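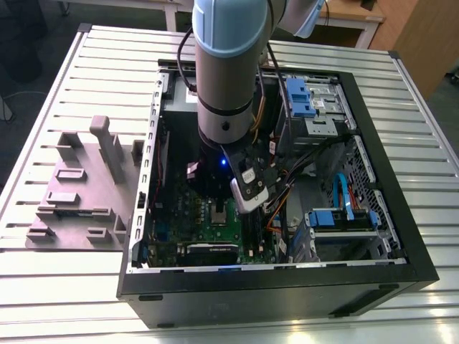

Greifer mit weißem Bauteil über der Hauptplatine, Gehäuse liegend auf dem Nutentisch.

Sonntag, 26. Juli 2020 -- Bahnplanung, Eintrag Wan

Kollisionsmodell um Netzteil und Laufwerkskäfig ergänzt. Der Kabelstrang bleibt vorerst als starrer Quader hinterlegt. Planungszeit je Anfahrt bis zu 399 ms, Zeitlimit im Planer Clullus auf 200 ms zurückzusetzen, sobald das Netz vereinfacht ist. Kraftregelung in z unverändert seit Februar.

Offen: Zeitstempel von Kamera und Steuerung weichen um 73 ms ab. Prüfung durch Fr. Nogueira.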